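Home & Kitchen > Small Furniture > Reviews

Print this page | E-mail to a friend

Purlow round side table, three months in

Bought this for the spot by the window where I drink my coffee. Wanted something small, heavy enough not to tip, no legs to kick. The Purlow is basically a drum with a top on it so that part is covered.

Came in one box from Treloar, two days early. Assembly is 6 screws and a felt ring for the bottom. Took me 10 minutes, most of it looking for the right screwdriver. Instructions are one sheet, tiny print, step 3 is upside down on mine. Whatever.

The good: does not wobble. At all. My old Nidbridge one rocked if you breathed on it. Easy to wipe, and a mug plus a book plus a phone all fit if you stack a little.

The not so good - the top shows everything. Dust, fingerprints, rings. And if you put it near a window be ready for glare in the morning, bad enough that I moved my chair over.
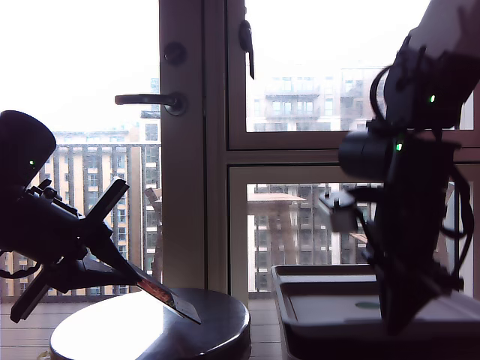
Round dark pedestal table by the window, light on the top.

Scratches: one so far, from a plant pot, my fault. Rubbed it with a bit of wax and it mostly dissapeared. A friend has the taller version and hers has a chip on the rim already, so go easy on the edges.

Also it's heavy. Great for not tipping, not great for vacuuming. I drag it on the felt ring and the ring is starting to peel at one side. Emailed Treloar on a Tuesday, got a new ring the next week, no charge. Cant complain.

Would I get it again? Probably, in a lighter color. The Troltar one looks almost the same for less but the store only had it in the wide size and I don't have the room.

4 out of 5. Loses one for the dust.

We use cookies to remember your settings. Accept | Manage choices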